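Comparing Hand-Held Grippers: Notes for Week 5
Hondcombe Robotics Workshop, handout

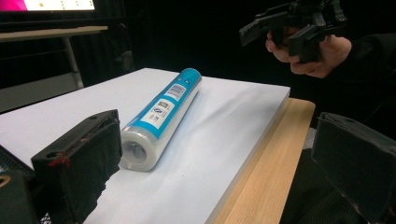
Last week we talked about finger pads in general, and I promised we'd get to round objects, which give beginners more grief than almost anything else on the bench. A roll of cling wrap is a lovely test piece (cheap, easy to find, and happy to wander off if you nudge it), so please use one for your first comparison between the Iko and the Edden.

Try each gripper 14 times on the same roll. Come in across the middle of the sleeve first, then nearer one end, and close slowly! If the roll turns as the fingers meet it, write that down even when the lift goes fine. I'd much rather read an untidy table full of remarks than a clean column of passes.

For comparison, the log from our February session has 486 lifts in it, and you're welcome to borrow its column headings: gripper, approach angle, where the fingers landed, slip, and remarks.

Do keep the same pads on for the whole set. If you swap them partway through, start a new sheet and note the pad type at the top.

Reading for next time: sections 5 and 6 of the course packet.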